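Home Reviews Storage Contact
Reading time: 2 min

Review: Griveck Three-Compartment Desk Tray 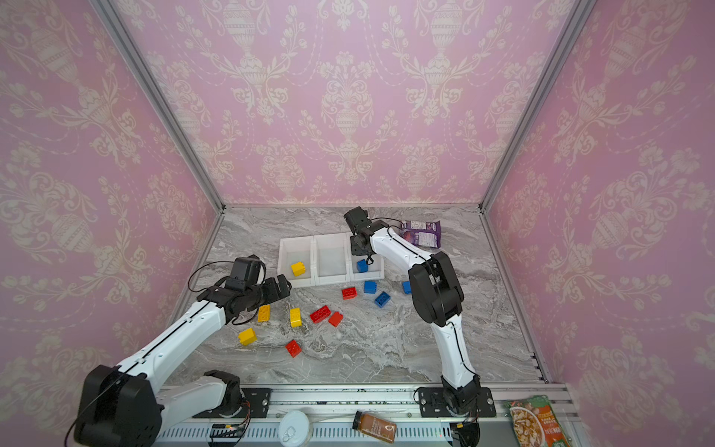
The tray with studded toy building blocks, one yellow block in the left compartment and one blue in the right.

The Griveck tray is a shallow organizer in white plastic, divided into three equal compartments set side by side. It is sold for desks and drawers. Our office assessed it for a narrower purpose: sorting toy building blocks by color at the shared tables of the Salinas Learning Center, where 14 trays were in use from January.

Delwyn Kerslake, who coordinated the assessment, reports that the low walls are the principal advantage. Blocks can be set down from above without tipping the tray, and the contents remain visible from a seated position. The white plastic also gives good contrast with red, yellow and blue pieces.

Capacity is modest. The tray is suited to a single table and a small selection of blocks – a full set of 500 pieces will require a deeper bin. Users sorting four or more colors will need a second tray, and the dividers cannot be removed.

On smooth tabletops the tray moves when pushed from one side. Ayten Keskin recommends a thin rubber mat beneath it, and this resolved the matter at all tables. Cleaning with warm water and mild soap was satisfactory. The inner corners hold dust and should be wiped separately.

The trays do not stack securely when filled. Empty trays nest without difficulty and take up little shelf space.

The product is recommended for tabletop sorting in three groups. It is not recommended for transport or long-term storage. Orders from member centers should quote item 3963 and be addressed to Brisa Ayala.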